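How to prepare and lead a first collage session in a therapy group

Collage is often the easiest way to begin art therapy with adults who say they cannot draw. The materials are ready, the pictures exist already, and the person only has to choose. In this page I explain how I prepare and lead one session of 70 minutes. I work with small groups at a day clinic, and most of my clients come because of long grief or anxiety. If your clients are in acute crisis, please speak with your supervisor before you use these steps.

What you need

Old magazines with many different subjects
One sheet of thick paper for each person, A3 if possible
Glue sticks, and scissors with round ends
Two shallow boxes for cut pictures
A soft pencil for writing on the back

Step 1. Cut the pictures before the group comes

I learned this from my colleague Pei-shan Ko. When clients receive whole magazines, they start to read the articles and the time goes. So I cut the pictures myself the evening before and put them in two boxes, one for people and one for everything else. Please include weather, animals, doors, roads, tools, food and plain colours. Remove advertisements for diets and alcohol. I keep my cut pictures in folders, and when one folder is thin I fill it again from the Komusine charity shop, where magazines are very cheap.

Step 2. Arrange the places

Each person should have enough space to lay the pictures out without touching the neighbour's paper. Put the boxes where people must stand up to reach them. Walking a little helps those who are nervous, and it gives a quiet reason to leave the chair.
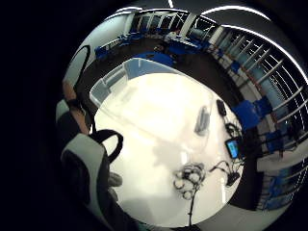 Can a client bring personal photographs from home?
It is better to wait until the third or fourth session. A family photograph can bring strong feelings very quickly, and in the first meeting you do not know the person well enough. If somebody brings one anyway, offer to make a photocopy, so that the original is never cut.

Step 3. Give a short theme

I say only one sentence. Good sentences for the first time are "a place where I can rest" or "what I carry with me this week". Do not give the theme "my life", it is too large. Repeat the sentence once and then stop speaking. Many beginners in our profession explain too long, and I also did this in my first year.

Step 4. Choosing, then gluing

Let the group choose for 16 minutes with the glue still closed. After this they arrange the pictures and fix them, and for this part I give half an hour. Some people will finish early. Ask them to turn the paper and look at it from another side, or to write a title on the back. Do not suggest where a picture should go, even when the client asks you directly. You can answer, "Try it in two places and see which one you prefer."

Step 5. Looking together

Use the remaining time for sharing. Each person may show the collage or keep it face down. The others may say what they notice, for example "I see a lot of blue", but they should not explain what it means. The meaning belongs to the one who made it. If a client becomes very upset, I slow down, ask which part of the paper feels calmest, and stay with that part for a while.

After the session

Write the date and the client's initials on the back and store the collages flat in a locked drawer. My notes are short: theme, title, what the client said in their own words. In August, when our group is smaller, I use the same plan with one person and leave out nothing except the second box.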